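How to Look After a Long Steel Counter Against a Brick Wall

Nov 25, 2023

If you have ever worked in a kitchen with a long run of stainless steel along a brick wall, you already know the two things I am going to say first. It looks wonderful when it is clean, and it does not stay that way on its own. I have been cleaning steel and brick for a good part of my working life, first in a bakery in Laltby and now in the shared kitchen at Stavbridge, and I still get asked the same handful of questions every time somebody new joins us. So I thought I would write the whole thing out properly, pour myself a cup of tea, and take my time over it.

You do not need much. Set these out before you start:

Two soft cotton cloths and one microfiber cloth
A bucket of warm water with a small squirt of dish soap
A second bucket of plain warm water
A soft hand brush with natural bristles
A dry paintbrush, an inch or two wide
A plastic scraper
A little food-safe mineral oil, if you like a finish on your steel

Please leave the steel wool in the cupboard, along with anything that has chlorine bleach in it. I once watched a lovely prep table go from new to tired in a single winter that way, and there is no getting it back without a machine polisher and a great deal of patience.

Step 1: Clear the counter

Take everything off, and I do mean everything, including the little things that have lived at the far end for so long that you have stopped noticing them. A bottle left standing will leave a ring, and you will clean very neatly all the way up to it and then stop. If the counter is long, clear it onto a cart so you can push the whole lot out of your way.

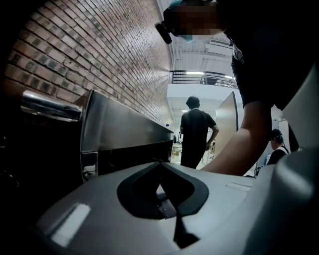

Step 2: Brush the wall before you touch the steel

Always work from the top down. Brick sheds a fine grit, old mortar sheds more, and all of it lands on whatever is underneath. Start as high as you can comfortably reach and sweep along the courses with the dry paintbrush, following the mortar lines from one end to the other. Go gently over any pitted bricks, where flour and dust love to settle.

If you have a greasy patch, dampen the hand brush in the soapy water, shake it well, and work in small circles. Then go over it with a cloth wrung out in plain water. Brick drinks up whatever you give it, so keep that cloth barely damp. Keisha Zamora, who taught me most of what I know, used to make me squeeze mine out over the bucket a second time while she stood there and watched, and she was right every time!

Old brick is never all one color, by the way. You will find rust, tan and a darker brown in the same row, and people new to it tend to scrub at the dark ones thinking they are dirty. Try a damp cloth on one brick first. If nothing comes off on the cloth, that is simply the color of the brick, and you can move along with a clear conscience.

Step 3: Find the grain

Brushed steel has a direction to it, a bit like wood. Bend down so that the light skims across the top and you will see fine lines running one way, most often along the length of the counter. Every stroke you make from here on should follow those lines. Wiping across them, or in circles, is what leaves that cloudy look which makes people think they need a stronger cleaner.

Step 4: Wash, rinse and dry

Begin at one end with a cotton cloth and the soapy water and do an arm's length at a time. Wash that stretch, rinse it with the second cloth, and dry it right away with the microfiber before you go any further. It feels slow for the first few yards. I promise it is quicker than going back over the whole counter chasing water spots, which I have done more often than I care to admit.

For anything stuck on, lay a warm wet cloth over it and go do something else for 14 minutes (long enough to wash up the breakfast things, in my house). Then slide the plastic scraper under it, moving with the grain. Dried dough comes away in one piece if you have been patient. Sugar syrup might need a second go.
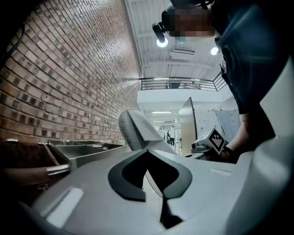

Pay attention to the seam where the back of the counter meets the wall. Crumbs get down there and so does water, and the water is the bigger trouble of the two. Run the dry paintbrush along it first, then a cloth folded over the edge of your scraper, and then a dry cloth the same way. If there is a gap you can see into, ask whoever looks after the building about a bead of food-grade sealant.

Step 5: Handles, latches and front panels

These are what hands touch all day, so they want a bit more soap than the top does. Polished bars show every fingerprint. Wash them, dry them, and then give them a quick buff with a clean corner of the microfiber, wrapping the cloth right around the bar and drawing it along. Latches collect grease in the corners, and the tip of the paintbrush dipped in soapy water will get into them nicely.

Don't forget the lower part of the front. It sits in shadow and is easy to miss, so crouch down with a flashlight, or wear a headlamp if you have one, and you may be surprised at the drips.

Step 6: Oil, if you want it

Put a few drops of mineral oil on a clean cloth, no more, and wipe with the grain. Then take a dry cloth and wipe nearly all of it off again. What remains will help with fingerprints for a week or so. Skip the areas where you roll dough.

How often?

We wash and dry the top every day, do the handles at closing, and brush the wall once a month. In December, when everybody is baking at once, we do the wall every other week, and I keep a spare set of cloths on hand.
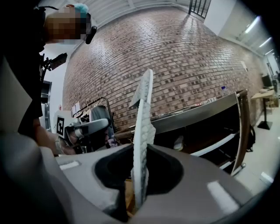
Rhys Te Moana

If your wall is painted or sealed, you can be a little freer with the water, though I would still try a low corner first. And if white powdery marks appear on bare brick after you have cleaned it, let the wall dry out for a few days and brush them off with a dry brush. Adding more water will only bring up more of them. Should they keep coming back in the same place, there may be damp getting in from somewhere, and that is a job for a mason.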